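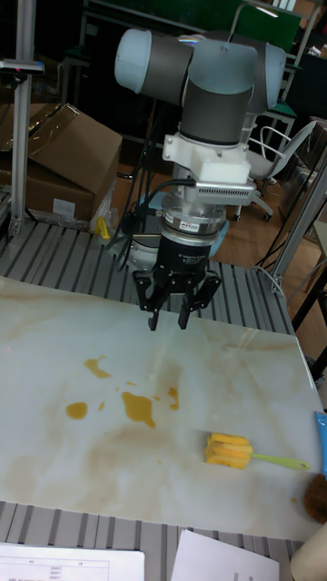

Les plans de travail clairs restent les plus demandés dans les cuisines neuves, et ce sont aussi ceux qui donnent le plus de souci à leurs propriétaires. L'association de consommateurs Ernau publie ce mois-ci un dépliant gratuit sur l'entretien des tables et plateaux à décor marbre, après avoir reçu 192 courriers sur le sujet depuis le mois d'avril. La plupart concernent des liquides colorés : curry, jus de carotte, huile pimentée, thé. Sur un plateau blanc veiné de beige et de brun clair, quelques taches jaune orangé suffisent à attirer l'œil, et le premier réflexe consiste souvent à prendre la brosse. L'association conseille de commencer autrement.

Selon le dépliant, il faut d'abord absorber le liquide avec un papier ou un chiffon sec, posé à plat et sans appuyer, en allant du bord de la tache vers le centre. Frotter tout de suite étale le colorant et agrandit la surface à nettoyer. La brosse vient ensuite, à poils souples, avec de l'eau tiède et un peu de savon neutre. On rince, on essuie et on regarde le résultat à la lumière du jour.

Le texte distingue deux familles de matériaux que les acheteurs confondent régulièrement. Les panneaux à décor imprimé supportent bien l'eau savonneuse, mais leurs chants gonflent quand l'eau stagne au niveau d'un joint. Le marbre véritable est poreux et craint les acides : vinaigre, citron et détartrant y laissent des marques mates que seul un polissage peut reprendre. Dans le doute, Ernau recommande de retrouver la facture ou de soulever le plateau pour examiner sa face inférieure.

Les lettres reçues par l'association citent souvent les produits vendus comme universels. Plusieurs lecteurs racontent avoir employé une poudre à récurer sur un panneau brillant et l'avoir rayé dès le premier passage. D'autres ont laissé agir de l'eau de Javel toute une nuit – une pratique que le dépliant déconseille sur toutes les surfaces, quelle que soit la dilution.

Une séance de démonstration est prévue à la salle Melnyk, avec 80 places assises. Les participants pourront essayer les gestes décrits sur des chutes de plateaux fournies par le magasin de cuisines Rostard. L'entrée coûte 4 euros, dépliant compris, et l'inscription se fait à l'accueil de l'association. Il est possible d'apporter un échantillon de son propre plan de travail, à condition qu'il tienne dans un sac.

Le fabricant de brosses Flillton, qui a financé l'impression, n'est pas mentionné dans les conseils eux-mêmes. L'association précise qu'elle a rédigé le texte seule et qu'aucune marque de nettoyant n'y figure.

Le dépliant, daté de juillet 2018, est disponible à l'accueil d'Ernau et dans les bibliothèques du canton. Un premier lot de 100 exemplaires en gros caractères a été réservé aux personnes malvoyantes. Une version consacrée aux éviers et aux crédences est en préparation.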